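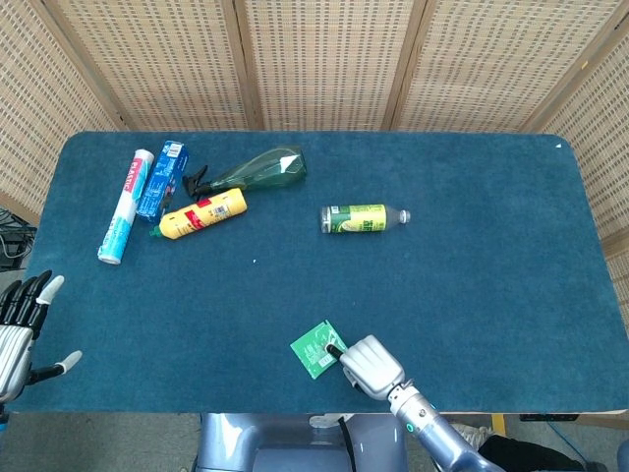

**Travel drawer, anyone?**

Many thanks to Jacinto Camacho, who wrote in after our October piece on packing for a long weekend to say we had left out the small stuff (quite right, and I'm a little ashamed of it!). He and his wife keep one kitchen drawer just for trips, with the sunscreen, the bandages, a sewing kit and spare glasses, and they top it up the evening they get home, before the suitcases go back up to the attic. I tried it before our drive out to Sarcombe and was packed in 20 minutes, which has never happened in my 32 years of marriage. If you have a habit like that, do send it in, and we'll print as many as we can fit next month.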